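Restia handling cell, Traltthorpe site
Progress report to the program office, period ending March

Summary

Work continued on the jar and tube handling task at Traltthorpe. The main event of the period was a grip fault on the arm that led to two dropped containers and one broken one. There were no injuries. The cell was stopped for part of the period while we looked for the cause. We found it, the repair is in place, and the cell is running again at reduced speed. The planned move to Semorthorpe is delayed.

What happened

The arm had completed 1635 picks in the period when it dropped a container during a transfer. The controller reported a good grip up to the moment of the drop, so it did not stop and went on to place nothing at the next station. The operator saw this and paused the cell by hand. We logged it as a single event, checked the gripper fingers for dirt, and restarted.

The second drop came 375 picks later. This time the container broke. The operator used the emergency stop, which worked as it should, and the area was cleared before anyone reached in. We kept the cell down from that point.

Looking back, we should have stopped after the first drop. The log from that event already showed the fault, and we did not read it closely enough.

Cause

The gripper decides whether it is holding something from the motor current and the finger position. On the right-hand finger the set screw in the coupling had worked loose. The finger could move a little without the position sensor knowing it. When the fingers closed on a container, the motor pushed against the slack, the current rose, and the controller read that as a firm hold. Most of the time the grip was still good enough. On the two bad picks it was not.

We were able to repeat the fault on the bench with the same coupling. With the screw tightened and held with thread locker, it did not come back.

Clear containers made the problem harder to catch. The wrist camera check was meant to confirm that something was between the fingers, but it had been tuned on solid-colored parts. With clear walls it was giving low scores for good and bad grips alike, and the threshold had been lowered early in the project to stop false alarms. In practice the camera check was doing very little.

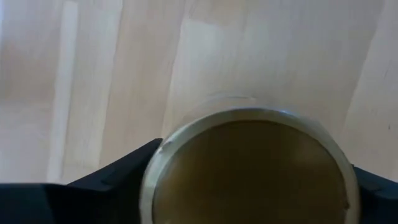
Could the same fault cause another drop before the full fix is in?

The risk is low but it is still there, so the cell runs at half speed with an operator present, and any missed pick now stops the arm until someone resets it.

Actions taken

The coupling has been replaced on both fingers, and the screws are marked with paint so that any movement shows up in the daily check. Herrero, who supplied the gripper, have the old coupling and our logs. They have agreed to look at whether the part should ship with thread locker already applied.

The controller now compares finger position at close with the expected width of the container. A mismatch counts as a failed grip, whatever the motor current says. This change went in first and has been running since the restart.

The camera threshold has been put back to its original value. We are collecting new pictures of clear containers to retune the check – this is slower than we would like, as lighting in the cell changes through the afternoon.

Results since restart

The cell has completed 2901 picks since the restart with no drops. The new width check stopped the arm twice. Both stops were false alarms caused by a wrong width entered for one container type, and the entry has been corrected.

Schedule and budget

Installation at Semorthorpe will not start until the camera check has been retuned and tested at full speed. The cost of the new couplings and the broken container is small and has been met from the maintenance line. Staff time on the fault was larger, and came out of the hours set aside for operator training. We ask that those hours be restored in the next period.

Next period

Finish the retuning, return to full speed in steps, and send the program office the Herrero findings when we have them. The written restart procedure is being changed so that any dropped container keeps the cell down until the log has been read and signed off.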